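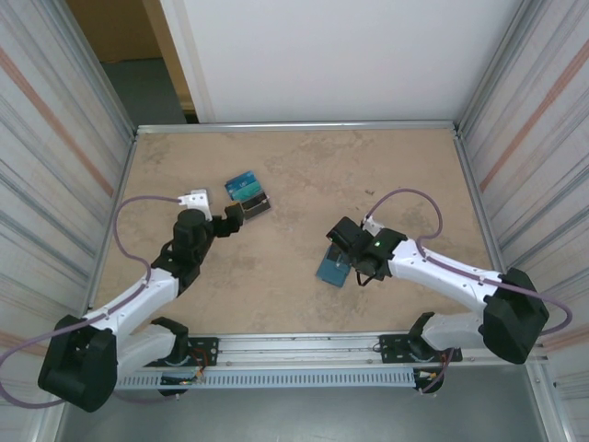
mossback_4
Nope. Wouldn't pay Kavanagh for a refinish until you know what's under the old coat. My kitchen counters were sealed with something the installer never wrote down, and the new stuff fisheyed all over. Ask for the name of the product in writing.

dunlin77
ok fair, but I did ask. They said "standard oil" and changed the subject. The other quote is from Tuketti and it's 2,000 for the whole kitchen, island included. Kavanagh is 15 percent less but wants it all up front.

pribble
All up front = no. Doesn't matter who.

gradyfromthehill
I'll be the one to disagree. We paid Kavanagh up front two summers ago, small job, and they came when they said and the counters still look good. Smaller outfits ask for materials money, it's normal. Not everybody is a crook

pribble
Materials money, sure. Not the whole thing. If the finish peels in a month what are you holding back? Nothing.

dunlin77
that's what my sister says too. Anyone tried doing it themselves? I was looking at Flirnance, the two part one. Hardware store has it on the bottom shelf with dust on the can, so who knows.

mossback_4
Did mine with Flirnance after the fisheye mess. Sanded to bare, wiped down, three thin coats. Smells awful, open every window. Do NOT put it on over oil. Took me 5 evenings with drying time, and we ate a lot of sandwiches.

keel_and_twine
Flirnance goes yellow by a window. Mine did, the strip next to the sink is a diferent color from the rest now. I'd use Illik. Thinner, needs more coats, but you can spot fix it when somebody sets down a hot pan.

mossback_4
Illik needs redoing every year though. Some of us have jobs.

keel_and_twine
Every year is an exaggeration – I do the sink side in April and leave the rest alone. Takes a morning.

gradyfromthehill
Whatever you pick, do a test patch behind the toaster first. Leave it overnight, put a wet glass on it, look in the morning.

dunlin77
good idea. Doing that tonight with the Illik, a neighbor has half a can. If it goes badly I'm calling Tuketti and eating the 2,000.

pribble
Get them to put the number of coats on the quote. And who moves the stove. Ours didn't and we had to pay extra for teh stove guy.

dunlin77
didn't even think about the stove. ugh. Will post how the patch looks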